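An afternoon at the Clanudthorpe robotics open day

I have wanted to get inside the old Garker building for years, mostly because I used to catch the bus across from it and could never work out what went on behind those long rows of windows. So when the newsletter said the robotics lab on the upper floor would open its doors for one afternoon in July, I put my name down straight away and talked my sister into driving.

We got there just after one. There was a table of name tags, a very good lemon slice, and a line-up for the stairs that moved faster than it looked. They split us into groups of 14, and ours was led by Nermin Güneş, a doctoral student with a lovely, patient way of answering the same thing three times over (twice for me, I'm afraid).

What they are working on

The project is called Barrios, and the question behind it is easy enough to say. If you want a robot to tidy a table, do you have to write out every movement, or can it learn by copying a person? The Barrios group is firmly in the copying camp. Someone steers the arms through a job, the arms record everything they felt and everything their little wrist cameras saw, and later a computer program studies the lot and tries to come up with the right movements by itself.

The job we heard most about was drink cans. Pick up a can, put it in a container, go back for the next. I had pictured something grander, I'll admit, but Nermin explained that cans are a wonderful teacher. They're slippery, they roll, they dent if you squeeze too hard, and the same can looks completely different lying down than it does standing up. The fingers have bright green pads on them for grip, and I was glad to see an ordinary can of pop held up close.

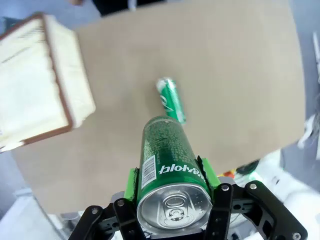

The first version of the program was trained on 600 recordings, all of them made with one arm and a can set down in much the same spot each time. It did beautifully so long as you didn't move anything. Shift the can over by the width of your hand and it would reach, quite confidently, for thin air. Nermin told this story with real affection, the way you'd talk about a puppy.

So they started again with a messier set. There are now 1000 recordings, with different cans, different starting places, and more than one arm sharing the table. The part she was proudest of is what she called the recovery recordings. In these, the person steering makes a mistake on purpose, a poor grip or a reach that lands short, and then fixes it. The idea is that the program learns how to get itself out of trouble too. My sister, who taught kindergarten for most of her life, said she could have told them that for nothing, and Nermin laughed and said she should apply.

We spent a good while hearing how a second arm changes things. Two arms working near one another have to share the space, and each wrist camera sees only its own slice of the table, so one arm may have a fine view of a can while the other has mostly a view of its neighbour's elbow. The program gets all of those views together. I asked whether it minds if a person is standing right there, and she said people at the table are part of the recordings, and that she would much sooner have them in than out.
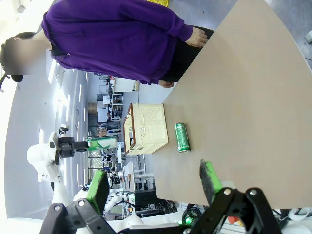 The numbers, for those who like them

After a stretch of questions we were handed over to Alvar Vik, who looks after the testing. He had a whiteboard, a marker that was nearly dry, and a great deal of energy. His result was this: with the first set of recordings, the program managed 55 per cent of its tries once the cans were moved to new spots. With the messier set it does a good deal better, but he wouldn't give us the new figure until the group has repeated the tests on a second table at their partner lab in Dorberg. I liked him for that. He said he has been caught out before by a program that had quietly learned the lighting in the room, and those big windows give him no end of grief in the late afternoon.

What surprised me was how much the labels matter. You and I see a can and know it's a can whatever colour it is. The program has to be shown plenty of them, dark ones and pale ones, tall and short, with all sorts of lettering, before it stops treating each new drink as a brand new puzzle.

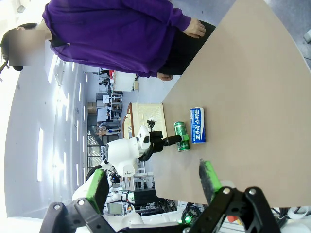

Alvar keeps a shelf of cans the program has never been trained on, and colleagues bring him odd ones back from their holidays. My sister has promised him a ginger beer from the shop near her place, and she has written it on her list, so I expect it will get there.

If you're thinking of going next time, do book early and wear comfortable shoes, as there is a lot of standing. There's a lift at the back if the stairs are a bother. Parking on the street is free after three, but we didn't find that out until we'd paid. The lemon slice had all gone by the time we came back down, though the woman at the name tag table very kindly wrote out the recipe for me, and I'll put it up here once I've tried it in my own oven.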